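The slow way round to Ridham

The ferry to Ridham leaves from the end of the old cannery wharf, and if you are bringing a bike you wheel it on first, before the cars, and lean it against the port rail with everybody else's. I had packed too much, as I always do, and the fellow beside me had a single pannier and a banana. We were both going for four days. By the time we cleared the breakwater he had eaten the banana and told me most of what I needed to know about the island, including which bakery to avoid after ten in the morning (the good one, because it's been cleaned out by then).

His name was Keegan Tamihana and he comes over every April, when the summer crowd has gone home and the water is still warm enough for a swim if you don't hang about. The circuit is 79 kilometres on the Treloar Trail, which follows the coast most of the way, and he likes to take it anticlockwise to get the headwind over with while his legs are fresh. I took his advice and was grateful for it by lunchtime on the second day.

The first stretch is the gentle one. You roll out of the harbour past the bowls club and the boat ramp, and then it's crushed gravel through tea-tree with the sea flashing away on your left. I stopped far too often. There's a bench at Waltus Point where I ate a whole packet of biscuits watching gannets, and I'd recommend it to anyone, though do bring your own biscuits - the kiosk shuts for the season after Easter.

Waltus itself is a one-street town with a pub, a hardware store and a guesthouse run by Kylie Pearce, who grew up on the mainland and came over to work one summer in the kitchen. She keeps a shed for bikes with a proper stand and a track pump, and she'll do you a vegetable pie at any hour you're likely to turn up. My room looked over her lemon trees. I slept nine hours, something I haven't managed at home in years. 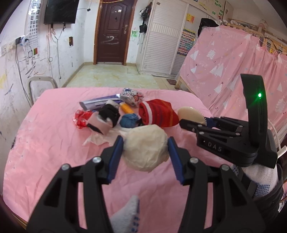 Over the top to Stillonitz

The trail turns inland after Waltus and climbs, and there's no use pretending otherwise. The saddle sits 119 metres above the sea, which sounds like nothing at all until you meet it on a loaded touring bike with a wind in your face. I walked the last bend, quite happily, and had a good look at the orchids.

Then it's downhill all the way to Stillonitz, through paddocks and past a little stone church, and at the bottom Prapai Thongdee sells noodle soup from a window beside the general store. Go early, and get the extra chilli. I had two bowls and missed the afternoon swim altogether, and I'd do the same again tomorrow.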